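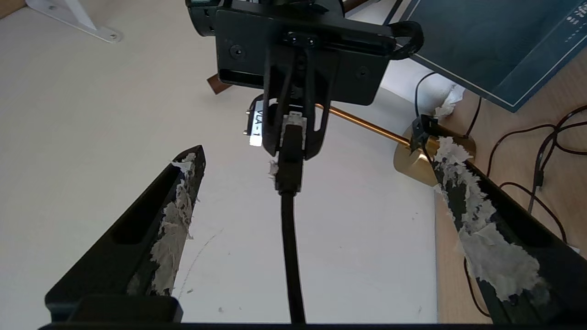

Minutes no. 13, page 2

Gripper and fixture practice, working group meeting. Started 9:30, in the small lab. Stundolar, Flumano, Proneck all represented. Lindgren dialed in, bad line, missed most of item 1.

Last minutes: accepted. One fix, "torque log" should read "touch log" in the part on fingertip checks.

1. Finger padding
Long talk. Draft rule says tape or pads on the inner faces get replaced "when worn." Stundolar wants that tightened, worn means different things at every site. The fingers on the bench unit have gray-white material torn and peeling on both inner faces, so people looked at that while talking. Flumano: any loose edge = replace. Proneck thinks that is too strict for tape, would mean new tape every shift. Settled on: replace when the edge lifts or when pieces flake off, whichever first. Also a hard limit of 4,000 cycles even if it looks fine. Lindgren came back on for this and asked is that 4,000 per finger or per pair. Per pair. Write it that way.

Pads and tape to be changed on both fingers at the same time, never one side. Agreed, no discussion.

Note for the draft — take out the word "cosmetic" in section 2. Torn padding changes grip width and should be logged as a fault.

2. Cables near the hand
Existing text only covers the power lead. Add: any cable that runs between or past the fingers gets checked through the full open/close range before the program is started, by hand, at slow speed. Connector seated and held by its bracket, not by the cable. Loops coming off the side of a mounting plate need enough slack for wrist rotation but musn't reach the fingertips. Flumano has a sketch with bend radius, will send round.

Loose cables on the desk beside the arm: Proneck wants them tied back or run behind. Stundolar says fine for a fixed cell, a pain for a bench that gets changed daily. Left as "should" for benches, "shall" for cells. Not everyone happy. Revisit in March.

3. Things left within reach
Lamps, monitors, paper, tissue. Draft says "clear workspace" and stops there. Proposal to mark the reach line on the desk and list what may stay inside it. Monitor stands and lamp bases OK if fixed down or weighted, and if the planner knows about them. Paper out, always. Agreed.

4. Labels
Short one. Device labels must be readable with brackets and mounts fitted. "VLA-1" on the bench device is partly behind a bracket arm, so under the new wording that would need a second label. Lindgren asked who pays for relabeling old kit. Each site pays its own. Type size left as is.

Actions
Stundolar — rewrite padding section, incl. cycle limit
Flumano — bend radius sketch, circulate
Proneck — wording on reach line
Lindgren — check the label text agianst the current sheet

Any other business: log sheets, the new layout has no box for padding changes. Add one. Parking at the next site is by permit, ask ahead.

Closed 11:10. Next meeting at Flumano, same start time.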